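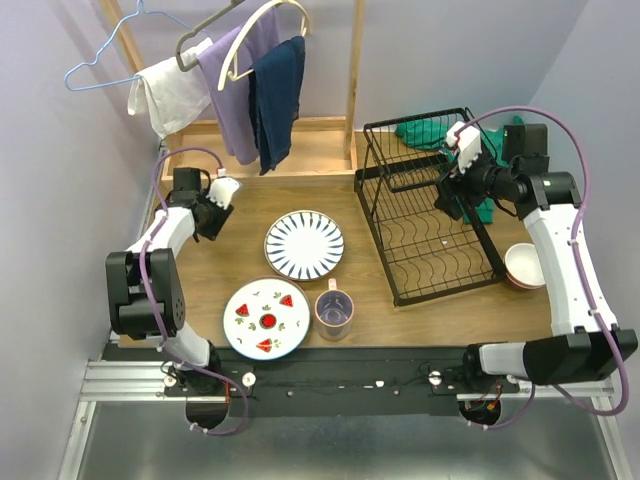 Hangers and the stripy plate

Board: Home & Garden > Laundry and Linen
Thread: Drying indoors without a tumble dryer – what works for you?

lovden_lass
April 15, 2024
We've given up the tumble dryer! It was eating electricity and the kitchen is tiny (Lovden terrace, you know the sort), so I'm going all in on air drying. Shirts and tea towels go straight on hangers from the machine and I've barely touched the iron since. I love it. Big things are still a pain though. Where does everyone put duvet covers?

pegbag
Over the doors! Fold it once lengthways, drape it, then turn it after a few hours. Put an old towel on the door first if the paint's a bit iffy.

Hokerach Hill
Lovely idea but please get a dehumidifier. We dried everything on rails in the back bedroom for two winters and ended up with black mould behind the wardrobe. It took me a whole weekend to scrub off and repaint.

lovden_lass
Ooh, noted. Do they cost a lot to run?

Hokerach Hill
Ours is 500 watts flat out and it switches itself off when the room is dry enough. Far less than the old dryer, which was nearer 3000.

tworinse
I disagree about needing one. Open the window for 15 minutes, morning and evening, shut the door to the rest of the house and you're fine. I've lived in a stone cottage in Aitken for years with no machine and no mould.

Hokerach Hill
Aitken gets a proper wind though! Open my window in November and all that comes in is fog.

tworinse
Ha, fair point. I'll give you fog.

pegbag
Whichever camp you're in, do an extra spin first. I run a second one on towels and the difference is brilliant – they go on the rail hardly dripping at all.

mothballs408
Can I stick up for ceiling airers? The pulley kind. Mine came out of a house clearance in Trekach and it's the best thing I own. Warm air goes up, the washing's up there waiting for it, and you get your floor back. A double duvet cover goes over it with room for socks.

tworinse
Until you fry onions.

mothballs408
Mine's on the landing, so the pillowcases are safe :)

lovden_lass
A landing! We do have a landing. Off to find out where the joists are. If it's up by May I'll report back on the duvet covers.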